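**Trundodov T-17 humanoid, demo unit**

Now bookable for site visits and open days. March slots going fast, mornings mostly gone allready.

What you get:

- Full-height walking platform, two arms, two grippers
- Operator from Bitalon for the whole session
- 70 minutes on the floor, questions included
- Part no. 3304 (quote this when you book, please)

Standard demo is shared handling. Robot takes one end of a job, a person takes the other. Tables, mostly. Visitors ask for it over and over so it stays in the program. Penov grippers as standard, soft pads on request.

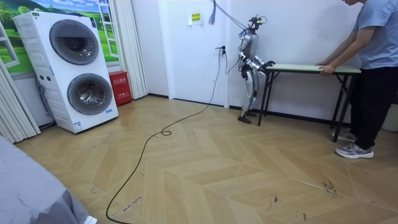 *Demo room, folding table task. Arms at chest height, partner on the table with both hands.*

Want to try the other end yourself? Fine, tell us beforehand. Flat closed shoes, no loose sleeves. Max 11 visitors per session, the room is not big.

Needs on your side: level hard floor, one wall outlet, a door wide enough for the crate. No carpet. Stairs demo is seperate, ask.

Siddiqui carry case not included with the demo unit. Purchase orders only.

Open day at our place starts 11 am. Price list at the desk or by email.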